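4.2 Reader revenue at small local papers

We asked 56 weekly papers how they paid for reporting after print advertising fell. Of these, 14 had started a membership plan, and the rest relied on legal notices, inserts and single-copy sales.

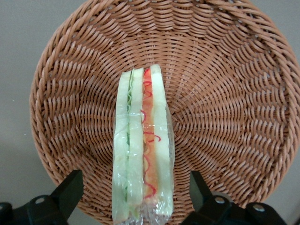

Papers with a plan kept more of their town council coverage than papers without one. Pitkänen found the same pattern in the Skiden survey, though her papers were larger. One editor lost up to 30 print subscribers in February and made up the money through members.
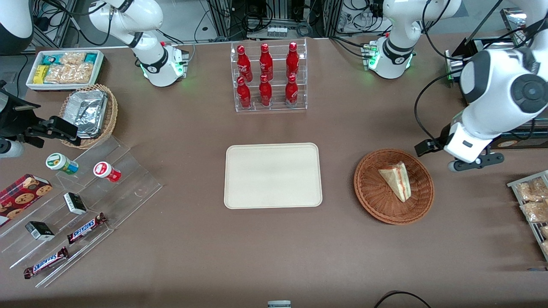

4.3 Story counts

We coded 389 stories by topic and by whether a reporter attended the event. Rajput coded a second set to check agreement. 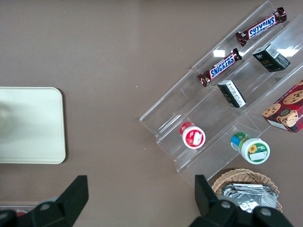 4.4 Limits

All the papers are in the Jastberg area, and none is owned by a chain.

Shares: 14
Contact | Copyright Nisier | Back to top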